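Bol (vaisselle)

Imprimer
Envoyer par e-mail

Le bol est un récipient de table creux, plus profond que l'assiette et généralement dépourvu de pied et d'anse. Il sert à boire, à manger des aliments liquides ou semi-liquides, à mélanger des ingrédients et, plus largement, à contenir de petites choses. Sa taille est d'ordinaire réglée sur celle des deux mains réunies. Au-delà d'une certaine contenance, on parle plutôt de saladier ou de jatte.

Forme et vocabulaire

On distingue dans un bol le fond, la paroi, le bord et, lorsqu'il existe, le talon, petit anneau qui isole le fond de la table. Le bord peut être droit, évasé ou ourlé, c'est-à-dire épaissi vers l'extérieur. Un bord ourlé résiste mieux aux chocs et offre une meilleure prise, mais il est moins agréable à la lèvre. La paroi évasée facilite l'empilement, tandis que la paroi presque verticale retient mieux la chaleur.

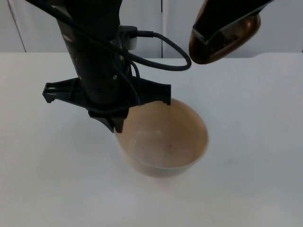 Les matières employées sont nombreuses : terre cuite, faïence, grès, porcelaine, verre, bois, métal émaillé, plastique. Ce dernier a pris une place importante dans les cuisines collectives et dans la vaisselle des enfants, où la légèreté compte davantage que la tenue à la chaleur. Les teintes unies y dominent, et un modèle rond de couleur beige, posé sur une table blanche, en donne une idée assez juste. Le plastique se raye cependant plus vite que la céramique, et les rayures retiennent les colorants du thé, du curcuma ou de la tomate.

Contenance

La contenance se mesure à ras bord, alors que l'usage s'arrête un à deux centimètres plus bas. La maison Gosik, fabricant de vaisselle de cantine, a longtemps proposé un bol unique de 35 centilitres, auquel s'est ajouté un modèle de 900 millilitres pour les soupes servies en plat principal. Le potier Bastian Kettler, établi à Warkcombe, réserve le mot bol aux pièces que l'on peut lever d'une seule main une fois pleines. Cette définition exclut une partie des modèles vendus sous ce nom.

Usages à table

En France, le bol est associé au petit déjeuner. On y verse le café au lait ou le chocolat, et l'on y trempe le pain. Dans une grande partie de l'Asie orientale, il reçoit le riz et le bouillon, et se porte volontiers près de la bouche. Dans son étude sur les repas familiaux, Yu-ting Hsieh relève que le bol à riz est souvent attribué à une personne précise, alors que les plats restent communs.

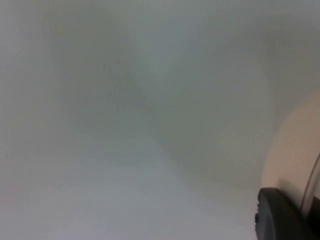
La tasse a remplacé le bol dans beaucoup de foyers au cours des dernières décennies, surtout les jours de travail. Belmiro Tavares, qui a interrogé les habitants de 98 foyers, observe que le bol revient sur la table le dimanche, quand le repas du matin dure plus longtemps.

Usages en cuisine et rangement

Le bol sert aussi à battre les œufs, à détremper la levure et à tenir prêts les ingrédients pesés. Hors de la cuisine, il accueille clés, monnaie, boutons ou fruits secs.

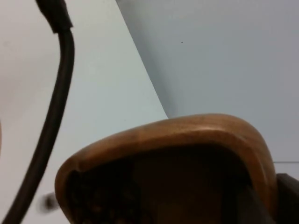

Pour le rangement, les bols de même profil s'emboîtent. Les piles trop hautes fatiguent les pièces du bas, en particulier celles en faïence. Le catalogue Gukari recommande de séparer les bols émaillés par une feuille de papier et de ranger les bols en bois à part, bien secs.

Entretien

La porcelaine et le verre supportent en général le lave-vaisselle. Le bois se lave à la main, sans trempage, et se nourrit de temps à autre avec une huile alimentaire. Pour les taches de thé, Tzu-hsuan Lu conseille une pâte de bicarbonate laissée une nuit, puis un rinçage à l'eau tiède. Les tampons abrasifs sont à éviter sur le plastique.

Voir aussi : Assiette, Écuelle, Jatte, Saladier, Tasse

Imprimer
Envoyer par e-mail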